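*Handout for week 5. Bring it along, scribble on it, and please don't lose it, because we come back to the table exercise twice more before December.*

# Drawing circles that sit down: ellipses, rims and flat surfaces

Last time we spent most of the class on boxes, and I was pleased with how many of you got your corners to agree with each other by the end of the evening. Boxes are friendly that way. They have edges, the edges point somewhere, and if you follow them along with your pencil you generally find out where you've gone wrong. Round things are less helpful. A plate or a cake tin has no corner to start from, and so most of us draw what we know (a circle) and then squash it a bit until it looks tired enough to pass.

We'll go slower than that this week. I'd like you to work through these notes with a soft pencil and a pad of cheap paper, and to save the good sketchbook for the second half.

## 1. A circle inside a square

Take a square and draw its diagonals. They cross at the center. Now draw a line through the center parallel to each pair of sides, and you have four places where a circle would touch the square, one at the middle of each side.

When the square lies flat on a table and you look at it from your chair, it turns into a lopsided four-sided shape, but everything you just drew still works. The diagonals still cross at the center of the square. The touching points are still there, found the same way. Join them with a smooth curve and you have your ellipse, already lying down on the table where it belongs.

Two things people trip over:

- The true center of the circle, where the diagonals cross, is a little farther away from you than the middle of the ellipse measured on the paper. The near half of the circle takes up more room than the far half. Let it.
- An ellipse has no points at its ends. If yours looks like a lemon or a football, go round the ends again with your whole arm moving, shoulder included. Wrist drawing makes lemons!

Fill a page with these. I ask for 40, and I know that sounds like a punishment, but they take a few seconds each and by the last row your arm will have stopped arguing.

## 2. Rims and walls

Once the ellipse is comfortable we can give it some height. A shallow dish is two ellipses, one for the top edge and one for the base, joined by short straight sides. The lower ellipse is a touch rounder than the upper one, as long as your eye is above the dish. I always have to check this for myself by holding a coffee mug at eye level and lowering it slowly, and you're welcome to do the same at the kitchen table even if your family gives you a look.

On the far side of a low dish you see the inside of the wall. On the near side you see the outside. Somewhere at the left and right the one hands over to the other, and that handover is where beginners tend to press hard and make a dark knot. Keep it light.

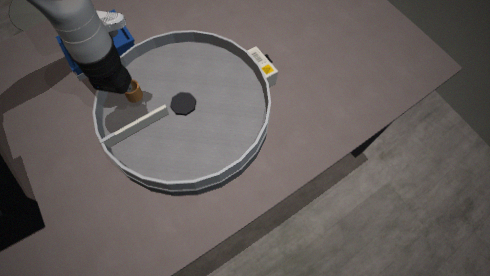

*Fig. 1. A low wall around a wide, shallow tray, with a narrow shadow at the foot.*

The thickness of the rim is worth a few minutes too. Even a thin edge has a top surface, and it often catches light differently from the wall under it. Leave a sliver of bare paper there and put your tone down on either side. You can always darken it later, whereas digging a highlight back out with an eraser usually leaves you with a gray smear and a bad temper.

### A note on many-sided "circles"

Plenty of round-looking things are made of short straight pieces – old bandstands, lampshades, some pie crimps if you look closely. You can use this. Sketch your ellipse first, very faintly, then cut along it in short straight strokes, making them shorter toward the left and right ends where the curve turns away from you. It stops the hand from wobbling, and you can soften the joins afterward or leave them as they are.

## 3. The table underneath

I'll admit to being a bit of a nag about tables. A lovely drawing of a bowl will float in midair if the surface under it hasn't been thought about, and the quickest cure is to decide where the table ends. One corner will do. As soon as the viewer sees two edges meeting, the surface has a direction and a tilt, and whatever stands on it has to obey.

Try the same dish on three different tables: one with its front edge level across the paper, one turned a little, and one turned so that a corner points well off to the side. The round dish hardly changes from one to the next, and that surprises people every year. It's the table that turns.
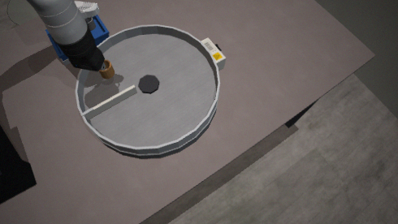 *Fig. 2. Table set at a diagonal, its corner pointing right. Compare the inner and outer wall.*

For tone, keep the tabletop to one quiet middle gray before you do anything else. Lay it in with the side of the lead, all the strokes going one way, and resist the wood grain until next week. Then put in the contact shadow, the thin dark line where the object meets the surface. It's the smallest mark in the drawing and it does a great deal of the work.

## 4. Homework

1. One page of ellipses in squares, as in section 1.
2. A shallow dish from your own kitchen, drawn 2 times from the same chair, once sitting and once standing.
3. The dish again on a turned table, with at least one corner showing, in three tones only (paper, middle, dark).

Materials for this: a 4B pencil, a kneaded eraser, and any smooth paper. If you want something heavier for the third drawing, 200 gsm is plenty and won't buckle if you lean on it. Leave the ruler in the drawer for everything except the squares.

Bring all three, including the one you like least. We'll pin them up at the start and spend the first part of the evening walking along the wall with our coffee, and then I'll set out the fruit for section 5, shadows that fall across a curved wall.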